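Skip to content
Home | Guides | Repairs | Workshop | Letters | About

We use cookies to remember your settings and to see which guides get read. Accept | Manage

Filed under: Household repairs, Plastics

How to free and refit plastic clips without snapping them

Most small household appliances made in the last few decades are held together by clips. There may be a few screws as well, but the screws usually do only half the work. If you have ever taken out every screw you could find and the case still would not open, you have met a clip.

This guide covers the common types, how to find them, how to release them and how to put the thing back together so that it stays shut. It applies to fans, heaters, kitchen scales, radios, toys and most things with a plastic shell. It does not cover glued or welded cases, which need cutting.

Before you start

Unplug the appliance and take out any batteries. If it has a heating element, leave it for 30 minutes. Do not open microwave ovens or old televisions at home, as they can hold a charge long after they are unplugged.

Let the plastic come up to room temperature. Cold plastic is brittle, and a clip that bends happily in the kitchen will break in a shed in January. I bring things indoors the evening before.

What you need

Two or three thin plastic pry tools. Old loyalty cards cut into strips will do.
A small flat screwdriver with the corners rounded off on a file.
A torch.
A thick cloth to work on. It stops the case sliding about and stops dropped screws from rolling.
A few guitar picks or similar, to hold a gap open.
A shallow dish for screws.

Avoid kitchen knives. They cut into the edge of the case, they slip, and the blade is usually too stiff to follow the seam.

Finding the clips

Start by looking for screws you have missed. Check under rubber feet, under stickers and inside the battery compartment. Run a fingertip over any label and press gently. If it dips, there is probably a screw hole beneath it.

Next, look along the seam with the torch held low. Small slots or square holes near the edge often show where a clip sits. If there are none, squeeze the case gently along the seam and watch for movement. The gap will open between the clips and stay closed where there is one.

The three types you will meet most often are these.

Hook clips. A small tongue with a step on the end, which catches behind a ledge. These release by pushing the tongue away from the ledge. They are the most common and the easiest to break.

Ring clips. Found on round things such as fan guards and filter covers. One ring drops over another and is held by several tabs, or it turns a little and locks. Always try turning it before you pry.

Snap posts. A split peg pushed into a hole. Squeeze the two halves of the peg together from the back and it will slide out.

Releasing them

Pick a corner or the end of a seam. On a round case, start beside the join or the cable outlet, where there is usually some slack. Push a pry tool into the seam and lean it outwards until you hear or feel the first clip go. Leave a pick in the gap and move on to the next one.

Work your way along and do not try to lift the case until most of the clips are free. Nearly every broken clip I have seen was the last or second-to-last one, snapped by someone pulling the halves apart like a book.

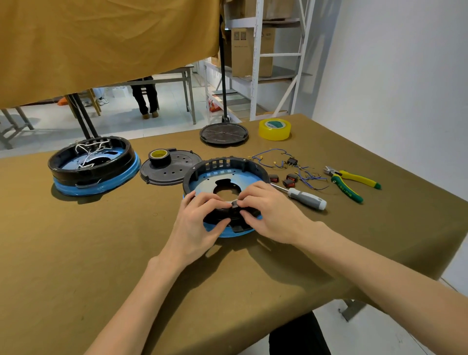

If a clip will not move, stop and look at it from the other side if you can. It may release in the opposite direction. Some makers put the tongue on the outer part and some put it on the inner part, and pushing the wrong way only drives it harder against the ledge.

For stubborn ones, warm the area with a hairdryer on its low setting, held well back and kept moving. A minute is normally enough. Do not use a hot air gun, which will warp a thin case before you notice.

Putting it back

Clean the seam first. Dust and crumbs in the groove will stop clips from seating. A dry toothbrush works well.

Check that no wires lie across the edge. Line up the two halves at the cable outlet, then press the clips home one at a time with your thumbs. Support the inside of the wall with your fingers where you can reach it, so that the force goes through the clip and not through the case. You should feel each one click.

Put the screws in last, and turn each one backwards until it drops into its old thread before tightening.

If a clip does break

One missing clip out of a dozen rarely matters. If two side by side have gone, the seam will gape. Preben Lauritsen, who wrote to us after the last guide, drills a fine hole through both layers and fits a short self-tapping screw. I have done the same on a Hedeck heater cover and it has held – though check what lies behind the wall before you drill.

Glue is a poor repair for a clip, as the joint has to bend each time the case is opened. Keep it for parts that stay still.

Get new guides by email. Enter your address to join the list. Unsubscribe at any time.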